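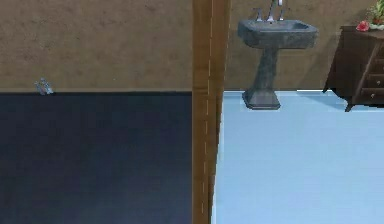
Ticket: Treaty tracker shows wrong status for Haltport accord
Product: Stulis
Priority: Medium
Status: Resolved

Reported problem
The public tracker lists the Haltport trade and transit accord as "in force" for all 16 signatory states. Only 14 have deposited their ratification papers. The foreign affairs desk at Raveck noticed it while preparing a briefing on the ministers' visit in August. The country pages are correct. The summary page and the export file are wrong.

09:40
Reproduced on the live site. Cleared the page cache, no change. Export still gives 16.

10:15
Compared the summary with the deposit notices. The two states marked wrongly have both signed, and both have passed the accord in their lower house. Neither upper house has voted.

11:05
Found the cause. The last import read "approved by parliament" as "ratified" whenever the chamber field was blank. It affects any record loaded through the Lloyd feed since the import rule was changed.

11:50
Ran a check on the rest of the database. 67 records have a blank chamber field. Most are older bilateral agreements where the status is right anyway. Sent the list to the desk for review.

13:20
Import rule corrected. Blank chamber now gives "pending, check source". Reloaded the accord. Summary page and export both show 14 in force, 2 pending.

14:30
Desk asked if the map could show pending states in a separate color. Not part of this ticket. Opened a new request.

15:10
Desk confirmed the figures and will send a corrected table to anyone who received the first briefing. Review of the older records continues under a separate ticket. Closing this one.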